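3.2 Drawers and the problem of "miscellaneous"

Participants in the Trornby survey were asked to name the contents of every drawer in their kitchen before opening any of them. Most began with confidence. Cutlery, towels, and the things that go in the oven were named correctly in nearly every household. Confidence then declined with distance from the stove, and by the last drawer the usual answer was "oh, that one," delivered in the tone people use for a cousin who borrows money.

We coded 346 drawers in 136 households. A drawer was labeled "single-use" if its contents could be described in one noun, "mixed" if two or three were needed, and "miscellaneous" if the participant gave up. The last category was meant to be a small one. In an early draft of the coding sheet it occupied a single line at the bottom, and the interviewers in Tosby soon ran out of room and began writing on the back.

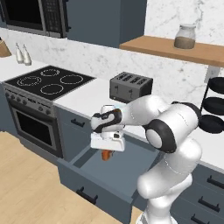 Figure 4. An open kitchen drawer in a simulated kitchen.

Household storage research has tended to treat the miscellaneous drawer as a failure of planning. Cabrera's model, for instance, assumes that people choose a place for each item according to how often they need it, and that clutter is what remains when they choose badly. Our interviews suggest a less flattering account, in which very little choosing goes on. Storage begins with a compartment as bare as the one in Figure 4 and one small object on its way in, which might as well be orange as any other color. The second object is put there because the first one was. After that the drawer has a policy, although no one in the household could say what it is.

The policy is surprisingly durable. When we returned to the Trornby households after 6 months, participants who had emptied a miscellaneous drawer in the meantime had usually filled it again with similar goods: dead batteries, string, takeout menus, and keys to locks they no longer owned. Several had bought dividers. The dividers were in the drawer too, still in their packaging.

Whether the pattern holds in larger kitchens is harder to say. The Gellunport sample included a number of recently remodeled homes with more drawers than their owners had uses for, and we expected the extra space to thin out the clutter. Participants there instead reported a second miscellaneous drawer, described by one as "the good one." We kept the two apart in the analysis that follows, though we were never able to tell them apart by their contents.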